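Unit 4 Handout: Putting Snacks Out for a Group
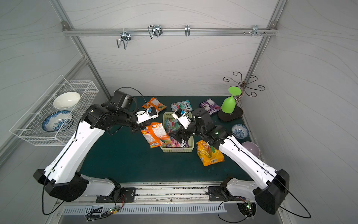
Drolville, November

A light green basket with slotted sides is the serving piece for this unit. It holds a pile of candy packets in pink, green and purple, and several larger packages lie on the green mat near it: orange snack bags, a white and teal FOX'S bag, and a purple packet with berries printed on it.

Sorting

Sort by package size first and by flavor second. Small packets go in the basket. Large bags stay outside it and get opened into bowls when guests arrive. Leave the top inch of the basket clear so that people can reach in without knocking packets out.

Labels

Read the back of every bag before it is opened. Copy the allergens and the net weight onto the tray card. If a bag is marked 298 g, write 298 g; do not round. Keep the empty bags until the table is cleared, in case a guest asks what was in them.

Glasses

A stemmed glass that is waiting to be used can stand upside down, like the lime green one on the right side of the mat. Set it well away from the side people reach from. Turn glasses over at the last minute.

Planning amounts

The Bitar Hall reception in the course packet had 147 guests and used nearly 976 small packets. Work out the number per guest and bring it to class. Then do the same for a group half that size.

Reading for next time: Hakimer, chapter on cold tables, through the section on trays. Tray cards are in the Pravix binder by the sink.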